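Blog > Trips > Mountain Towns

We finally made it to Volmont, and I am already looking up dates to go back! It had been on our list for years (mostly because everyone we know goes to the bigger resorts down the valley and comes home complaining about the parking), and in February we booked four nights and went.

We stayed at the Dorkance, a small lodge of 40 rooms at the upper end of the village. The gondola is a five-minute walk in ski boots, a bit more if you stop at the bakery on the corner, and we stopped every single morning. Get the plum roll. They're gone by 9:30.

The skiing is mostly intermediate, which suited us perfectly – long, wide runs through the trees, with a couple of steeper ones off the back side that I tried once and was very proud of. A local told us the back side gets the sun after lunch, so we skied the front first and crossed over around one. The Hedano run was my favorite by a mile. It drops over 700 feet and ends right next to the soup hut, and I must have done it a dozen times.

If you don't ski, there's still plenty to do! The free bus loops through the village all day, the snowshoe trail starts behind the church, and the outdoor ice rink stays open until ten at night. Skate rental was cheap and the skates were sharp, so no complaints from me.

For dinner, go to Mendonça. We went twice. It's a tiny Portuguese place above the ski shop, with a clam and pork dish I have been trying to copy at home ever since (mine needs more garlic, I think). Two of us ate very well for $70 with wine. Call ahead, though – the first night we waited almost an hour on the stairs.

Our room was 376, third floor, far end of the hall. It was quiet, the shower was hot, and you could hear the snow groomers going up the hill at night, which I loved and my husband did not. Next time we're staying a full week.
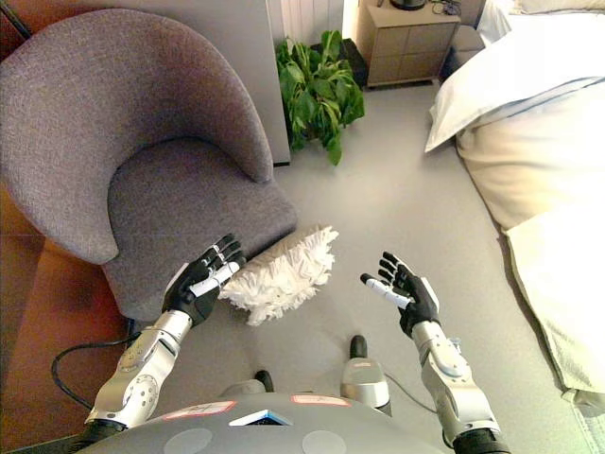

Big gray armchair and a ruffled cushion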